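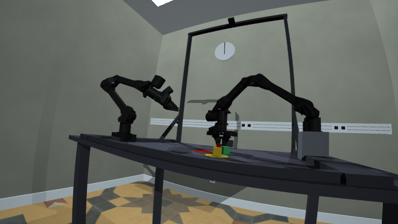

Thomas Cocco
Data Steward, Clemgate Home Finance

Home | Data | Guides | Releases | Contact

# Clemgate Bond Enquiry Records

## Summary

This dataset contains anonymised records of home loan enquiries received by Clemgate through its partner originators, Stoica and Fosico. Each record follows one enquiry from first contact to the lender's decision, or to the point at which the applicant withdrew. It is provided for the study of affordability, waiting times and the completeness of application papers. It should not be used to assess any individual applicant.

The present release holds 313 enquiries. Of these, 183 came through Stoica and the remainder through Fosico. A lender's decision is recorded for 156 enquiries; the others were withdrawn, lapsed or were still open when the release was closed in March.

## Files

- `enquiries.csv` — one row per enquiry
- `documents.csv` — one row per supporting paper requested
- `decisions.csv` — one row per lender's decision
- `codes.txt` — the meaning of the short codes used in the other files

The three tables are joined by `enquiry_ref`. References were newly assigned for this release and do not match those used in earlier ones.

## Main fields

| Field | Meaning |
|---|---|
| `enquiry_ref` | Reference for the enquiry |
| `source` | Originator that passed on the enquiry |
| `income_band` | Gross monthly household income, in bands |
| `deposit_share` | Deposit as a share of the purchase price |
| `term_years` | Repayment term requested |
| `joint` | Whether two or more persons applied together |
| `first_home` | Whether the applicant had owned a home before |
| `outcome` | Approved, declined, withdrawn, lapsed or open |

Income is given in bands only. Purchase prices have been removed, as have street names, employers and dates of birth. A blank in `deposit_share` means that the applicant did not answer; a zero means that no deposit was offered. The two should not be merged.

## Collection and checking

Enquiries were entered by originator staff using the Vimimach intake form. The form was revised once while records were being collected, when the question on existing debts was split into secured and unsecured lending. Earlier answers have been kept under `debt_total` and have not been divided after the fact.

Records were read by two members of the data office. Where they disagreed on an outcome, the originator was asked to confirm it in writing. Duplicate enquiries from the same household were joined if they concerned the same property, and left apart if they did not.

## Known limits

Fosico did not record the reason for withdrawal. Self-employed applicants are few, and results for that group should be treated with care. Interest rates quoted during an enquiry were indicative — they are not offers and may differ from the rate finally granted.

## Access and corrections

The files may be used for research and teaching, provided that Clemgate is named as the source. They may not be combined with other records in an attempt to identify a household. Corrections should be sent to the data office with the enquiry reference and the field concerned. Accepted corrections appear in the next release.

4 comments

Related items

- Notes on the Vimimach intake form
- Income bands and how they are set
- Stoica and Fosico: differences in recording
- Changes since the previous release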